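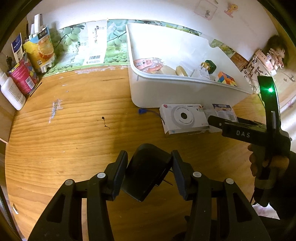
A white plastic storage tray on a wooden desk.

The Pilach Maritime Office has today published the terms of its Small Ship Loan Guarantee. The scheme opens to applications in February. This thread sets out the main points for owners, lenders and brokers.

The guarantee covers loans taken out to refit working vessels of up to 2000 gross tonnes registered at Pilach or Storkeck. At the close of last year the two registers together held 390 vessels within that limit.

Eligible works include engine replacement, shore power connections, hull coatings and ballast water treatment. Routine dry-docking and class survey fees are not covered. Mixed invoices will be accepted if the yard shows the eligible items on separate lines.

The Office does not lend. Owners should approach a participating lender in the usual way, and the lender will apply to us for cover once it has made a credit decision in principle. Owners should not send loan papers to the Office directly.

Three lenders have signed the participation agreement so far: Lau Marine Credit, Clitirmont Bank and the Storkeck Seafarers' Mutual. Talks with others continue. The list on our website will be kept up to date.

The guarantee fee is 3 per cent of the sum covered, paid once, on drawdown. Lenders may add it to the loan. They may not charge the owner a further fee for handling the application.

On security: the lender will normally take a first mortgage over the ship. Where an earlier mortgage is already registered, the written consent of that mortgagee must be lodged with the application. We have had several questions on this point and the guidance note now carries a standard form of consent.

Hull and machinery insurance must be in place for the full term of the loan, with the lender's interest noted on the policy. Protection and indemnity cover may be with a club or a fixed-premium insurer.

Amirul Khoo, Head of Ship Finance at the Office: "Owners of smaller tonnage have told us for some years that refit lending is hard to find on terms that match the working life of the ship. The guarantee allows lenders to offer longer terms, and we expect them to do so."

The first round is limited to 200 guarantees. Complete applications will be taken in the order in which they are received. An application missing its yard quotation or its certificate of registry will be returned to the lender and will lose its place.

Vessels held jointly — by a family partnership, for instance — may be entered under one application signed by all registered owners. Bareboat charterers may apply only with the owner as co-borrower.

The Office held an open consultation on the draft terms. Two changes followed: tugs and pilot launches are now included, and the bar on second-hand engines has been replaced by a requirement for a maker's overhaul certificate.

The full terms, the guidance note and the lender list are on the ship finance pages of our website. Questions may be sent through the enquiry form there. Please do not include account details or mortgage papers in replies to this thread.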